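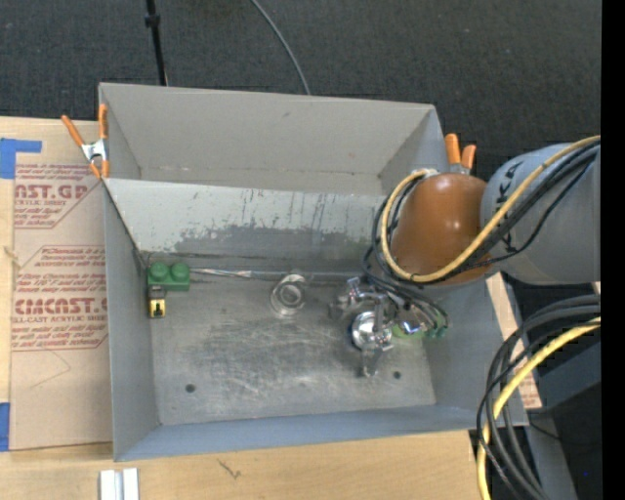 How often should the bin-picking cell be serviced?

Service goes by pick count. The short check falls due every 1,000 picks and the full check every 3,000. The counter is on the first page of the cell log and is reset by whoever signs the check off. If the cell has stood idle for more than a month, do the short check before the first run, whatever the counter says.

Onenby Workshop Notes
Home | Cells | Spares | Log sheets | FAQ | Contact
Search this site Go

Bin-picking cell: frequently asked questions
Maintained by Adom Darko. Last revised in March.

What is in the short check?

Clamps, cables, gripper joints and the bin floor, in that order. Allow 40 minutes. The arm is parked and isolated for all of it except the final test picks.

How is the bin held down?

With two spring clamps, the type with orange grips, one towards each end of the bin. Set the bin against the pencil line on the table before the clamps go on. Press each wall by hand afterwards. If the bin shifts, take both clamps off and start again from the line.

Can the bin be bolted down instead?

It can, but we do not do it. A bolted bin does not give when the gripper is driven into a wall, and the load goes into the wrist. The Stutow cell was bolted for a time and went through two finger joints.

The bin floor is badly scratched. Does it need replacing?

Scratches and cloudy patches on bare metal are normal wear and can be left. Replace the bin if the floor is dented, if a burr catches a cloth drawn across it, or if a wall has bent inwards. Paint worn off the sloping divider is also acceptable. Vacuum out any flakes, as they stick to the fingertips.

Do I need to recalibrate after moving the bin?

If the bin has gone back on its line, run the three-point touch test and compare the readings with the last set in the log. Recalibrate fully if any point is out by more than the limit on the log sheet. If the table or the camera pole has been moved, skip the test and go straight to full calibration.

Which objects should be used for the test picks?

Use the mixed set: toy building blocks, something clear and something shiny. Blocks alone will pass on a cell that is failing. Clear and shiny pieces show up lighting faults much sooner. Put at least one piece tight into a corner.

How should the cables on the arm be routed?

Leave enough slack at each joint for the full turn of that joint. Jog the arm slowly to both ends of its travel and watch the wires at the gripper, which are the thinnest and the first to fail. No loop should hang below the fingertips. Do not pull ties tight over the thick yellow cable.

A finger is slow to close. What should I look at first?

Check the joint pins for grit, then the hose fittings. Wipe the pins with a dry cloth. Do not oil them. If the finger is still slow, fit the spare gripper and send the faulty one to Christos Karamanlidis with the log page.

The controller shows code 57 on start-up. What does it mean?

The gripper has not reported its home position. Switch off, reseat the plug at the wrist and switch on again. If the code returns, change the Gridirel lead. There is a spare in the drawer under the controller.

This site uses cookies to remember your search settings. Accept | Decline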